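Workshop Tips: Showing a Two-Arm Robot How to Handle Small Things

These tips are for anyone recording demonstrations on a table-top pair of arms, whether you guide them by hand or drive them remotely. They come from our bench at Medrano, where we have recorded 818 runs and kept 793.

Practice without recording first. Eight dry runs is a fair number for a new task. Your hands settle into one way of doing it, and the recordings come out more alike.

Decide the order before you start. If the chain goes first in one run and last in the next, the arm learns a muddle. Write the order on a card and tape it where the operator can read it.

Go slower than feels natural, but don't stop dead in the middle. Long pauses get copied too. If you lose your place, throw the run out and begin again.

Open the fingers wide before you come down. Most dropped pieces in our log were bumped on the way in. Approach from straight above when the item lies flat, and close only when both tips are level with it.

Chains are the hard part. Pick up by the ring if there is one. A chain gripped in the middle hangs in two tails, and one of them will catch on the rim of whatever you are filling.

Check the wrist view as well as the head view. A finger that looks clear of a box wall from the head can be touching it.

Move the pieces between runs — a few inches is enough. Keep the box open the same way each time until the arm can do the easy version.

Wipe the finger pads at the end of the morning. Hand lotion and dust make thin metal slip.

Stop after 29 minutes or so at the controls. Tired operators jerk the arms, and it shows when the runs are played back.

Jewelry box task, wrist view first, then the view from above the table:

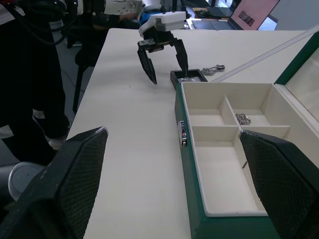
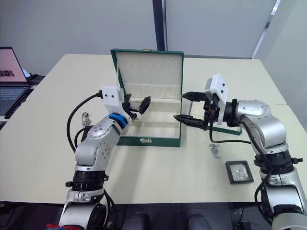
Thilini Roy wrote in to disagree about the pauses. She leaves a short one in just before the fingers close, the same length every time, and says her arms miss fewer small pieces that way. She would still throw out any run where the operator stopped to think.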